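3.2 Gripper construction and demonstration setup

The two hand-held grippers were built in a shared workshop in Prinovthorpe with hand tools and one desktop printer. Each jaw is a black plastic bracket with brass threaded inserts, pressed in with a soldering iron at low heat. The inserts allow a pad to be changed without reprinting the bracket. The design follows the open Pellel jaw, with the mounting face widened to accept a fabric-covered pad. Bare plastic slipped on smooth synthetic uppers in early trials, and harder squeezing left marks on the material. Covering the pads in black fabric reduced slip at low grip force, at the cost of fraying along the cut edges. We left the frayed edges untrimmed, as trimming exposed the adhesive.

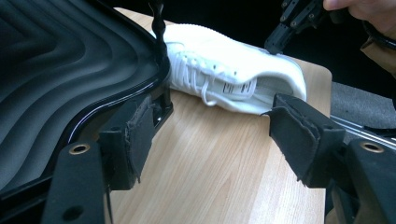
Figure 4. Sneaker on its side on the work board, with the jaws of one gripper in the foreground and the second gripper held above the heel.

Footwear was chosen as the test object because it combines a fairly stiff shell with a loose, deformable part. A lace can cover the throat of the shoe, catch on a jaw, or change the apparent outline between two demonstrations of the same motion. Prior work by Chmielewska treats the lace as noise and masks it out. We kept it in the data, as a policy trained on masked input would meet the lace for the first time at deployment.

Demonstrations were recorded in September, in sessions of 41 minutes, for a total of 200 episodes. The board was not cleared between episodes unless an item blocked the reach of either hand. Contact was made at the side panel or the heel, and the operator chose the approach angle freely.
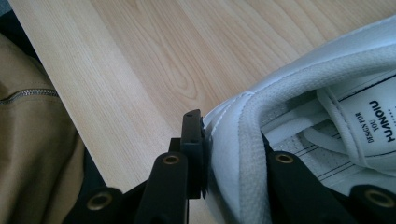

Episodes were discarded if the tracked pose of either gripper was lost for more than 3 consecutive samples. This rule removed 30 episodes, most of them with fast wrist rotation. The remainder were resampled to a common rate and passed to the Prultberg training code without further filtering. Jaw width was logged separately and aligned by timestamp; Section 3.3 gives the calibration procedure.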